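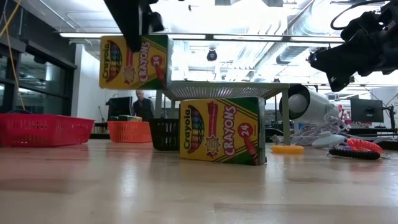
Call for participants: drawing from memory study

Liltcombe is looking for adults who want to take part in a study about how people draw places they lived in as children. You do not need to be good at drawing. We also welcome people who have not drawn anything for many years.

What we ask from you

You come to our office one time in August, for one session. First you fill in a short form with your age, your first language and the countries where you lived before you turned 12. Then you draw the street or the yard that you remember best, and you have 40 minutes for it. Paper, pencils and crayons are provided. After a break of 30 minutes -- tea and fruit are in the kitchen -- you speak with one interviewer about your drawing for another 30 minutes. The talk is recorded as sound only.

Who can join

You are 18 or older and can hold a conversation in English. You moved to a different town or country at least once before the age of 12. Large-print forms are available, and the building has an elevator. If you use a wheelchair, please write it in your message so that we reserve the room on the ground floor.

We are sorry that we cannot accept people who took part in our earlier study, Kettle. The questions are too similar.

Payment

You receive 30 dollars for the session, paid in cash on the same morning or afternoon. Bus tickets are paid back if you bring them. Parking is not paid back.

Your drawing

The original stays with you if you want it. We make a scan, and the scan is stored without your name. We plan to collect 200 drawings in total. Some of them may be printed in our report, but only if you sign the separate permission page. You can say no to this and still take part and be paid.

How to apply

Please send a message through the contact form on our website, with the word "drawing" in the subject line. Tell us if mornings or afternoons are better for you. The first session starts at 9:30 a.m. and the last one at 3 p.m. We answer within one week -- sometimes a little later when many messages come together.

Contact person: Tamunoemi Ekpo, study coordinator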